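Support > Ball Machines > Feeding and Jams > Ticket log

We use cookies to keep you signed in and to remember your language. Accept | Settings

July, by Jirayu Chaimongkol, Junport Tennis Club

Problem: Our Flanska ball machine skips feeds on the backhand drill. It runs fine for the first few minutes, then the gap between balls doubles, sometimes triples. The hopper holds 80 balls. Firmware is current according to the Nareo app. We use it on court two for junior groups and it has done this at every session this month.

Tried so far: Turned it off and on. Charged overnight. Switched the feed interval from four seconds to six. No change.

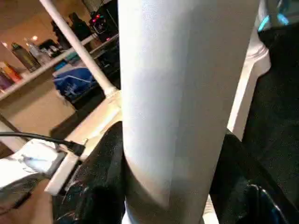
Support reply, 9:40 a.m.: Please empty the hopper and turn the feed wheel by hand with the power off. Tell us if it catches at any point. Also let us know how old the balls are and whether you mix pressurized and pressureless.

Customer, 1:15 p.m.: The wheel catches once per turn, always in the same place. Balls are mixed. We bought 400 from Limsakul last season and added a bag of older ones.

Support reply, 2:05 p.m.: Take out the four screws under the hopper and lift the wheel off. Look for felt packed behind the third slot. Clean it with a dry brush, no oil. Sort out any ball that feels soft before refilling.

Customer, 5:30 p.m.: Found a wad of felt and a piece of a broken ball in there. Cleaned it and pulled 31 soft balls. Ran the backhand drill twice with a full hopper and had no skips. The oscillator still clicks at the far left, but it did that before.

Status: Feed issue closed. Oscillator click moved to a new ticket, error code 13 noted.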